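4.3 Dropped baskets and what the logs do not show

The two-hand lift was the part of the task we expected to report on briefly. The Ullier policy had been trained on it longest, and the success rate printed by its own monitor was high enough that we nearly left the matter there. We no longer trust that number, and this section explains why.

Out of 19 lifts in the Redska test set, the monitor marked 2 as failed. When we went back over the recordings by hand, we counted 8 in which the basket slipped, tilted past the point where the fruit rolled, or came down on the table before the robot let go. The monitor calls a lift good when both hands report contact and the wrists reach the target height. It does not ask whether the basket is still between them. A glove pressed against the other glove also reports contact.

The first explanation offered to us was worn glove material. We were not persuaded. We changed both gloves in January and the slips continued at much the same rate. A second explanation, that the load shifts during the lift, is harder to rule out, but it does not fit the runs in which the basket was empty and still came down. Our own view is that the fault lies in timing. One hand closes first and pushes the basket toward the other, which then closes on a basket that has already moved. The Hinrichs controller was supposed to correct this by waiting for matched force on both sides. In our logs the wait was often skipped, and we could not find a setting that forced it. Figure 4 shows the hands at the basket, with a banana and a red fruit as the load.

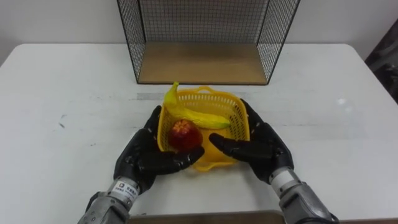 Figure 4. Two-hand grasp of the loaded basket.

We also question how much the stop function protects anyone. It reads the same contact signal as the monitor, so a slip that the monitor misses will not trigger a stop either. In two runs the arms kept rising after the basket had fallen and halted only at the top of the motion. Nothing was damaged, but a person reaching in to save the fruit would have met both forearms on the way up. Earlier work with the Bumstead gripper treats this kind of event as a task error. We think it should be logged as a safety event, and we have changed our own records to match.

Our hand count has limits too. A small tilt is hard to judge from the head camera, and a second reader might move a run or two from one column to the other. That would not bring the total down to the figure the monitor gave.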